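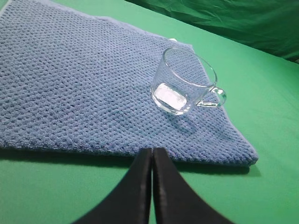

Figure 2. A blue towel with a looped, waffle-like surface. The paler hem along one side is smoother than the body of the cloth.

4. What people told me about when a towel is finished

I went into this part of the study expecting to write a page on hygiene and move on. The survey had one question on it, number 14, which asked people to say in their own words how they decide that a household towel has stopped being a towel and become something else (a rag, a dog towel, a thing for the garage). I had budgeted an afternoon for coding the answers. It took me most of October, and I ended up rewriting the paper to make room for it.

Some numbers first. The questionnaire went to 2161 households in two towns, Skomska and Woltus, and 1102 came back with question 14 filled in. From those I picked 223 households for a longer follow-up by phone. I chose them to get a spread of ages and household sizes, so please don't read them as a random sample. They were also the people willing to talk to me about laundry for half an hour, which must skew things in a way I can't fully correct for.

4.1 Texture comes before looks

I had guessed that stains would be the big one. They do come up, but mostly in connection with guests. When people talked about towels that only the family sees, they talked about feel. "It went crunchy" is a phrase I heard in both towns, along with "flat," "bald," and, from one woman in Woltus, "like drying off with a cereal box." A towel could be faded, bleached in patches, or missing its hanging loop and still be somebody's favorite, so long as it was soft and drank up water.

The loops matter a lot here, even to people who have never given them a thought. A pebbly, looped cloth has far more surface than a plain woven one, and wear changes that surface well before it makes a hole. People described this without any technical words at all. They rubbed the towel between their fingers while we talked (I could hear it over the phone a few times, which I loved) and told me where it had gone thin. Usually they said the middle. One man said he folds his towels so the middle ends up on the inside, and when I asked him why, he thought about it and said his mother did that.

4.2 The hem as evidence

The hem was the surprise. I hadn't asked about it anywhere on the form, and it kept turning up anyway. People treat the hem as a kind of record of how well a towel was made and how it has been treated — a good towel is one where the hem holds and lies flat, and a cheap one gives itself away by puckering at the edge. Several people said they check the corners in the store before they look at the price. Others check them at home, as a sign that the end is near.

There is a difference between the towns that I want to flag with some caution. In Skomska, a loose hem was more often something to be fixed. People there mentioned needle and thread, or a sewing machine, or a relative with a sewing machine. In Woltus, a loose hem more often meant the towel moved down the ladder. I first put this down to age, as my Skomska group runs older. But the younger Skomska households talked about mending too, even the ones who admitted they never get to it and have a bag of things waiting in a closet. My best guess at the moment is that it has to do with Pärn, the old textile works outside Skomska. A lot of these families had someone on the line there, and seconds came home by the armload. If you grew up on towels that were slightly wrong at the edges to begin with, maybe an edge is simply a thing you sew.

4.3 Moving down the ladder

Almost everyone had a ladder, though only a few called it that. The steps go something like bath, then kitchen or floor, then pets and cars, then the trash. What I found interesting is how firm people are about direction. A towel that has been used on the dog doesn't come back, no matter how many hot washes it gets. I pushed on this a little in the calls, asking if a really thorough wash would change anything, and got answers ranging from polite to horrified.

This fits well enough with the Plorov diary study, which found the same one-way pattern for bed sheets. I would add one wrinkle. In shared apartments the ladder breaks down, because the roommates don't agree on which step a given towel is on and there isn't always a tactful way to bring it up. I had a couple of calls where the person lowered their voice for this part. The shared households in my follow-up group are too few to say much more, and I'd like to go back to them properly, ideally talking to every roommate separately.

4.4 A note on coding

I coded the written answers twice, with a gap of several weeks, and compared. The category that moved most was "smell," which I had first lumped in with stains. On the second pass I split it off. People describe smell as a fault of the towel and stains as a fault of whoever used it, and lumping them together hid that. The revised categories are the ones used in the rest of the paper.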